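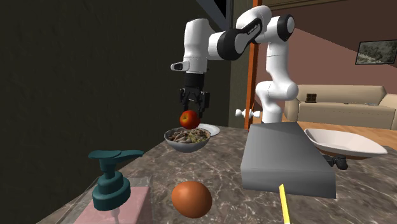 The season reunion of Limberg House runs as a single episode on Clindow, and I have now gone through it with a shot list open. My subject is the order of the conversation between Bent Overgaard and Sun-ja Ji about the canceled engagement, and whether the broadcast order is the order in which they said it. My conclusion is that it is not. The edit takes a long way to get to a small thing. The reunion gets to its one useful sentence by a similar path. That sentence is Sun-ja saying she read the message in March. Everything before it is linkage.

Some background for readers who skipped the season. Bent and Sun-ja got engaged in the lake house episode. By the finale she had moved out and he was saying on camera that she had left with no explanation. The reunion was supposed to settle whether she knew about his messages to his ex before she moved out or after. The host asks this directly. The answer, as broadcast, takes 11 minutes.

The method is simple. I logged every cut in the episode, which came to 782, and noted for each one who is on screen, who is speaking, and whether the speaker's mouth is visible. Then I noted three items that change during the taping: the water level in Bent's glass, the position of Sun-ja's left earring, and the cushion behind the host. The first two are weak evidence on their own. Glasses get refilled and earrings get adjusted. The cushion is better. It falls flat when the host leans forward for the first commercial break, and it stays flat in every wide shot that is plainly later.

In the engagement segment, the cushion is upright when Bent says, "I never hid my phone from you." It is flat when Sun-ja answers, "Then why did I find out from Clindow?" It is upright again when Bent looks at the floor. As aired, this plays as accusation, reply and shame. On the cushion evidence, the look at the floor was recorded before she gave that reply. He may have been looking at his shoes while somebody fixed a microphone. I can't determine that from the episode.

The audio points the same way. When Sun-ja says "in March," the camera is on Bent for the whole phrase. There is a change in room tone between "I read it" and "in March," easy to hear on headphones and hard to hear on television speakers. A change in room tone means two pieces of audio were joined. It does not tell you what was taken out. She could have said "I read it, I think in March." She could also have been talking about a different message, and this is the reading I find more likely, given that in the next shot she refers to "both of them" and only one message has been mentioned.

I posted a short version of this on the Tuvuser board and received 200 replies. Most were about whether Bent is a bad person. I have no position on that. A few were useful. One reader pointed out that the host's cue cards are blue in the first half and white in the second, which I had missed. I checked it against the cushion and the two agree everywhere except one close-up of the cards, where the cushion is not in view. I have added the card color as a column.

Another reader objected that all reunions are cut this way, and that a taping of many hours has to be shortened somehow. I agree with the second part. Shortening is removal. Moving a reaction from one place to another is a separate operation and should be judged separately. The Magesa reunion, which comes from a smaller production and has a worse set, was shortened heavily and I found no moved reactions in the segment I logged. It has visible jumps instead. People complained about the jumps. I would take them.

What would settle the matter is the raw taping, and that will not be released. The next best source is the extended cut, if Clindow puts one up as it did for the previous season. In that one the missing lines came back but the reaction shots stayed where they were, so I would be checking the audio joins first and the picture second.

Corrections to the log are welcome. Please include the timecode from the ad-free version. The version with ads drifts after the first break and I can't match entries against it.

Last updated: September 13, 2025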